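Workshop > Repair and Reuse > Galleries

Inside the Office Desktops: Boards, Slots and Cables

Posted 19th August by the Serkesby Reuse Workshop

14 comments | 31 shares

The Serkesby Reuse Workshop takes in retired office computers, tests them, and passes the good ones on to households and small clubs in the area. Most of the work is on parts. A machine that won't start often has a usable power supply, a good processor and memory that will run for years in something else.

In July we cleared out the back store and started on a batch of 300 desktops that came to us when Vesorlow closed its downtown office. They had been stacked on pallets under a tarp, and the first job was sorting them by case size. After that, every case is opened on the bench and the loose parts go into slotted storage until they can be tested.

People who drop off computers often ask what is inside them and what we keep. This gallery covers two parts of the job, a circuit board in its slots and a desktop with the lid off. Click through to the older galleries for monitors, printers and the Skadik label machine.

1. Boards

Circuit boards are kept on edge and apart from each other. Piled flat, they scratch, and small components get knocked off the surface. A slot that grips the two ends of the board leaves both faces clear, and it takes up much less shelf space than a box does.

We hold a board by its edges where we can and don't touch the gold contacts with bare fingers. Skin oil on the contacts can cause a bad connection later. If contacts do look dull, they get wiped with isopropyl alcohol on a lint-free cloth and left to dry before the board goes anywhere near a socket.

Labels stay on. A small sticker may carry the only part number we have, and without one it can take half an hour to work out what a board fits. Boards that arrive with no label get a paper tag tied on with string. We stopped using tape after it left glue behind on one of the earlier batches.

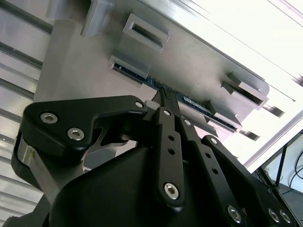
Blue circuit board held between slotted guides on a gray metal panel. The small white label is still on it.

The storage slots take a little practice. A board has to go in square to both guides, and if one end goes ahead of the other it will bind. The fix is to back it out and start again. Forcing it can bend the board enough to crack a solder joint, and that kind of fault is hard to find on the test bench.

2. Desktops

The office desktops are easy to work on. Unplug the machine, press the power button once to drain what is left, and lay the case on its side before the cover comes off. Dust goes first, outdoors, with the compressor turned down low.

Next comes the memory. The clips at the ends of the slots are pushed outward and the module lifts. Each module is tested by itself, in a known good machine, with a full pass that we leave running for 24 hours. It is slow, but it has cut down on returns. Only 9 came back to us last year.

The processor stays in its socket unless the motherboard has failed. The heat sink does have to come off so the old paste can be cleaned away and replaced.

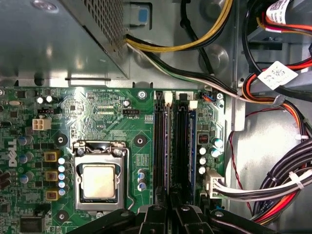 Dell desktop with the case open. The power supply is at top left, and the processor sits in its metal retention frame.

Before any cable is unplugged, we note where it goes. The processor power connector is one that people forget on reassembly, and without it the machine won't boot. Power supplies are tested under load and marked with the date. We don't open them. Any that fail go in the Malý bin by the loading door for the metal recycler.

Our parts log now stands at 3,050 entries, going back to the first year. It is kept in a plain spreadsheet and can be searched at the front desk. If you need a part for an older desktop, bring the model number from the sticker on the case, or bring the part itself.

The next gallery will cover hard drives and how they are wiped.

14 comments | 31 shares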